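4.2 The board task, as built by the student team

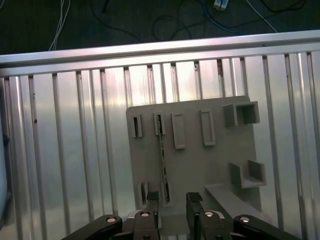

Figure 3. Wrist view of the slotted panel and a circuit-board strip, gripper open.

The team was four second years plus Keith Haworth as supervisor, one afternoon a week from September. Task fixed early: take a strip from one holder, put it in another, no human hand in between. Everything else left open. Most of the first term went on the holders. Makis Alexiou redrew the narrow slots four times, first version gripped too hard and the strip came out bent, second let it fall over. Final slot has a small lead-in at the mouth. Not measured properly, filed by eye, then copied back into the drawing (see Section 6 on why this was a bad idea).

Fingers. Standard parallel pair, black rubbery tips. Bare tips were tried and dropped after a week, too much slip on the thin edge of the strip. Savvas Sotiropoulos wanted a wider tip on both sides. We kept one narrow and one wide, as the narrow one gets in next to the slot wall without knocking it. Closing force was left at the lowest setting throughout.

Driving. Students moved the arm by hand controller and recorded each try, start to release. 580 tries in all, 153 thrown out, mostly for a late start of the recording or a strip placed the wrong way round. Mimoza Nikolovski did the sorting and her notes are the only reason we can say which were which. The rest went to training on the Lesala code, unchanged apart from the learning rate, wich was halved.

Results so far. Best model placed the strip in 68 per cent of test runs. Upper slots easier than lower ones. Failures nearly all at the last centimetre, strip touching the lip and tilting. Once tilted the model keeps pushing, it has seen very few examples of backing off. Đạt Chu added some recovery tries near the end of the project but too late to retrain before the show at Cilton, so they are not in the figures given here.

Two points for anyone repeating this with students. First, fix the panel down before recording anything. Ours shifted a few milimetres in week five and we had to start the count again. Second, let the same person drive for a whole session, hand-overs midway gave jerky starts and those are in the data now. Timings and the full list of slot sizes are in Table 2.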